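Revised 12 June 2023. Applies to the Muter baby monitor, parent unit and nursery unit.

## 4. Setting up the nursery unit

Complete Section 3 (charging the parent unit) before you start. The parent unit must show a full battery symbol. The nursery unit runs on wall power only and has no battery.

### 4.1 Parts needed

- Nursery unit
- Power adapter with attached cord
- Wall plate and the screws packed with it
- Cord covers
- Phillips screwdriver (not supplied)

Use only the power adapter packed with the unit. Adapters from the older Magesa monitor have the same plug but a different voltage. Connecting one will damage the nursery unit and void the warranty.

### 4.2 Choosing a location

> **WARNING: STRANGULATION HAZARD.** Keep the nursery unit and its cord more than 3 feet from the crib, bassinet, play yard or any other place where the child sleeps or plays. Never place the unit or cord inside the crib or on the crib rail.

1. Stand at the crib and find the nearest wall outlet that is out of the child's reach.
2. Measure from the nearest crib rail to the spot where the unit will be mounted. Measure the whole path of the cord as well. The cord is subject to the same distance rule as the unit.
3. Check that the lens will have a clear line to the mattress. Mobiles, canopies and open closet doors are common obstructions.
4. Keep the unit away from heating vents, humidifiers and direct sun. Warm air across the temperature sensor produces a false high reading.
5. Keep the unit away from microwave ovens and cordless phone bases. Both can interrupt the signal.

**Note:** Repeat this check when the child begins to pull up to a standing position. A location that was out of reach for a newborn may not be out of reach for an older baby.

### 4.3 Mounting the unit

The unit may be placed on a shelf or fixed to the wall. Wall mounting is preferred in any room where the child can move around freely.

1. Hold the wall plate level against the wall and mark the screw holes with a pencil.
2. Confirm that no wiring or pipe runs behind the marks.
3. Drive the screws until the heads are flush with the plate. Do not overtighten.
4. Slide the nursery unit down onto the plate until it clicks.
5. Pull the unit gently toward you. If it moves, lift it off and seat it again.
6. Run the cord along the baseboard or door trim and press a cord cover over each section. Leave no loop hanging.
7. Plug the adapter into the outlet. The status light turns amber, then green.

**Caution:** Do not use an extension cord. If the supplied cord does not reach the outlet, choose another location.

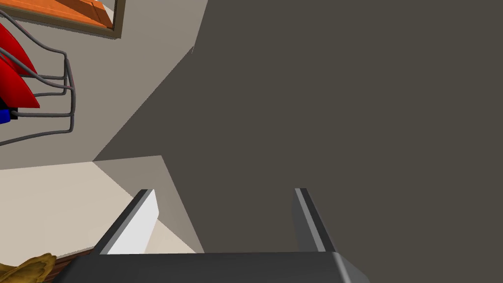
**Can the nursery unit be turned off overnight to save power?**

Leave it on whenever the child is in the room. The unit draws very little power in standby, and the parent unit will sound the out-of-range alarm if the nursery unit is switched off.

### 4.4 Pairing the units

The two units are paired at the factory. Follow these steps only if the parent unit shows NO LINK after both units have been switched on, or if one of the units has been replaced.

1. Place the units side by side, with both powered on.
2. On the parent unit, open **Settings** and select **Pair**.
3. Press and hold the button on the back of the nursery unit until the status light blinks.
4. Wait 30 seconds. The parent unit beeps when the link is made.
5. Return the parent unit to its usual place and confirm that picture and sound are both present.

If pairing fails, switch both units off and repeat from step 1. If it fails a second time, see Section 9.

**Note:** Up to 4 nursery units can be paired with one parent unit. Pair them one at a time. With more than one nursery unit connected, the display changes rooms in the order in which the units were paired. This order can be changed under **Settings > Rooms**.

### 4.5 Setting the sound level

Sound sensitivity sets how loud a noise must be before the parent unit leaves standby. The factory setting is 2.

| Setting | Parent unit responds to |
|---|---|
| 1 | Loud crying only |
| 2 | Crying and fussing |
| 3 | Fussing, coughing, babble |
| 4 | Any sound above the room's background level |

1. Close the nursery door as you would at bedtime.
2. Switch on any fan or white noise machine that is normally used.
3. Have a second person speak in a low voice beside the crib.
4. Raise or lower the setting until the parent unit responds to the voice but stays silent when only the fan or machine is running.

Setting 4 is not suitable for rooms with a white noise machine. The parent unit will stay on continuously, and battery life will be reduced.

### 4.6 Checking the range

1. Carry the parent unit through each room where you expect to use it, including the porch and basement.
2. Watch the signal bars. Where the display drops to one bar, sound may cut out.
3. Step outside the range once on purpose and confirm that you can hear the out-of-range alarm at your chosen volume.

Brick walls, metal doors and large mirrors shorten the range. Raising the nursery unit higher on the wall often restores a bar.

> **WARNING:** This product is not a medical device. It does not detect breathing or heart rate and does not reduce the risk of sudden infant death. It does not replace adult supervision. Place the child on the back to sleep, on a firm, flat mattress with no pillows, bumpers or loose bedding.

### 4.7 Models with the Grerkley night light

On units fitted with the Grerkley night light, the light is off by default. To turn it on, select **Light** on the parent unit and choose a level. The light dims automatically when the camera changes to night view. If the picture looks washed out, lower the light by one level.

Units sold before September do not support the light timer.

### 4.8 Service

Do not open either unit. Send questions about this section to Stesside Product Support, attention Waqas Warraich. Requests for replacement wall plates and cord covers go to Shahzad Ghumman in Parts. Include the serial number printed on the underside of the nursery unit.

Continue with Section 5, Using the parent unit.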